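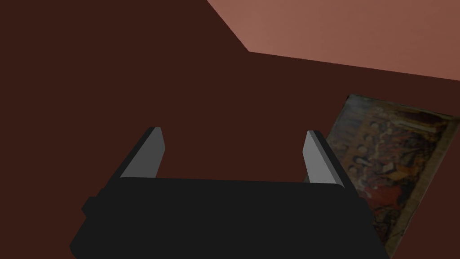 Por que motivo os inquéritos postais sobre hábitos de leitura continuam a obter taxas de resposta tão desiguais entre bairros da mesma cidade?

A explicação mais consistente com os dados recolhidos reside na distância entre a residência e o ponto de devolução do questionário, cujo efeito se mantém depois de controlados a idade e o nível de escolaridade dos inquiridos.

3. Procedimentos de amostragem e recolha

3.1 Constituição da amostra

O estudo incidiu sobre os agregados domésticos servidos pela rede de bibliotecas de proximidade de Algate. Foram expedidos 600 questionários em papel, distribuídos por 11 zonas postais segundo um sorteio estratificado. A estratificação teve em conta a densidade habitacional de cada zona e a existência de uma biblioteca aberta ao público no período da tarde. As moradas correspondentes a estabelecimentos comerciais foram excluídas antes do sorteio.

A unidade de análise é o agregado e não o leitor individual. Esta opção segue a prática adotada em trabalhos anteriores sobre empréstimo domiciliário, nos quais se verificou que o mesmo cartão de leitor é utilizado por vários membros da família. Quando o questionário foi preenchido por mais de uma pessoa, considerou-se a resposta do membro mais velho nas perguntas de opinião e a soma das respostas nas perguntas de frequência.

3.2 Instrumento

O questionário compreendia 6 blocos temáticos: composição do agregado, posse de livros, frequência de leitura, uso da biblioteca, deslocações habituais e avaliação do serviço. A redação das perguntas foi testada previamente em duas zonas que não integraram a amostra final. Nessa fase, o termo «leitura recreativa» suscitou interpretações divergentes, tendo sido substituído por «leitura sem finalidade escolar ou profissional».

A escala de frequência, adaptada do índice Stikudero, distingue a leitura diária, semanal, mensal e ocasional. Eliminou-se a categoria «quase nunca», por se sobrepor à última. As perguntas relativas a deslocações pediam o trajeto a pé mais frequente num dia útil, com indicação do ponto de partida e do ponto de chegada.

Figura 1. O braço esquerdo da garra, alto e estreito, apresenta a face exterior preta e a face interior cinzenta. Imagem gerada por computador.

3.3 Devolução e seguimento

Os inquiridos dispunham de duas modalidades de devolução: o envelope de porte pago e a caixa de recolha instalada no átrio da biblioteca mais próxima. As caixas eram esvaziadas à quarta-feira, ao fim da manhã, e o seu conteúdo registado no próprio dia. Aos agregados sem resposta foi enviada uma única carta de lembrança, acompanhada de novo exemplar do questionário.

Na zona de Plodero, a caixa de recolha esteve inacessível durante parte do mês de outubro, em consequência de obras na entrada do edifício. As respostas dessa zona foram conservadas na análise, mas assinaladas com uma variável auxiliar. Os modelos estimados com e sem estas observações não diferem quanto ao sinal dos coeficientes.

3.4 Tratamento das não respostas

Do total expedido, 106 questionários foram devolvidos pelos serviços postais com indicação de morada insuficiente ou de destinatário ausente. Estes casos foram retirados do denominador no cálculo da taxa de resposta. Os questionários com um bloco inteiro por preencher foram tratados como respostas parciais e utilizados apenas nas tabulações dos blocos completos.

Para os valores em falta na variável de escolaridade recorreu-se à imputação pelo método de Štěpánek, tal como aplicado em estudos de consumo cultural. O procedimento pressupõe que a ausência de resposta depende de características observadas do agregado. Este pressuposto é discutível nas zonas com maior mobilidade residencial, onde a recusa em declarar a escolaridade pode estar associada a fatores não contemplados no instrumento. A secção seguinte apresenta, por essa razão, os resultados com e sem imputação, desagregados por zona postal.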